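Hands, Compared: Notes from the Nustbridge Room

Wed 17 January

We came to Nustbridge to decide between two pairs of hands. The old pair are simple two-jaw grippers that have never surprised anyone. The new pair have fingers, a great many joints and a manual by Ilham Slaoui that begins with the word "Caution" and keeps up the tone. Abdelghani El Khatib wanted the comparison done on household things in a furnished room, on the grounds that our test bench back in Dotanville is kinder to robots than any home has ever been. He was right, and has mentioned it.

Black hands, both busy: the left spread over a bag of face masks on the bedside cabinet, the right curled over the rim of a bowl of liquid on the floor. 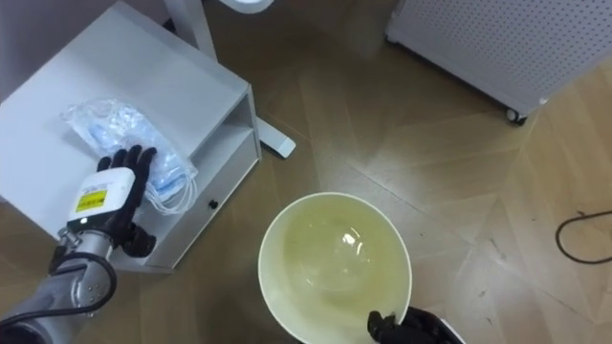 The jaws treat a plastic bag as a rumor. They close, the film slides, and you are left holding a corner and a lot of hope. Fingers can press down over a wide area first and sort out the details later, so Jarrah Stubbs scores bags on two things: did it stay put, and did we crush what was inside. The bowl has its own column on the sheet. A rim wants a hook more than a squeeze, and for that job even the old jaws do respectably, provided the bowl isn't heavy and you aren't fond of the floor.

Every grip gets four tries per hand, and a fifth if Ankica Dimitriou was talking during the fourth. The controller is the same Klinhom box for both pairs, with the force limit turned well down. I asked to turn it up. I was outvoted.

Bedside cabinet, bag of masks on top with the ear loops dangling over the front edge. Keys in the door, a red-lidded tumbler on the desk. The ear loops are the part I lose sleep over, being thin, stretchy and very willing to go wherever a fingertip goes. 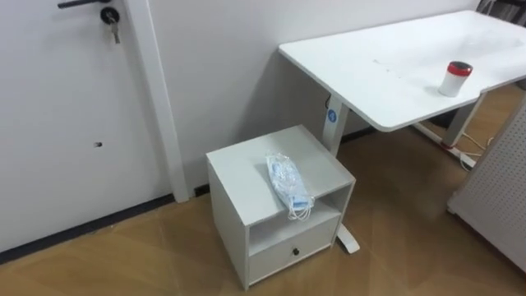

Do you have to retune the controller every time you swap hands?

Only the force limit and the closing speed. The arm settings carry over as they are, but the fingered hands weigh more, so we reload the tool weight before the first move. Mostafa Soliman forgot once and the arm sagged like a Monday.

Scores go up in February, once Jarrah and Ankica agree on what "stayed put" means.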